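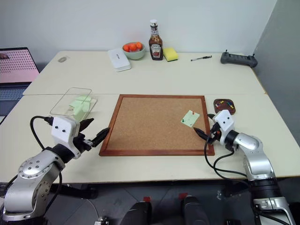
## Skulo kit, talk notes (11 min, keep moving)

- Start with the ask: who here has paid for a demo that only ever worked at the vendor's desk? Hands.
- Skulo = two arms, two grippers, one service plan. Sold thru Lelton, support from Urnik
- Push pins. Small, pointy, akward. Good test for any gripper. Say why we picked it over blocks
- Price: 295 a month, first 100 pins' worth of setup is on them (laugh line, skip if running late)
- Tapley trial in October: 1,000 cycles, full log in handout. Don't read the table out!!
- Gripes: cable loops, manual is thin, support slow after 4 pm
- Would we renew? yes, for one bench. Not the whole floor
- Questions, then slide w/ contact info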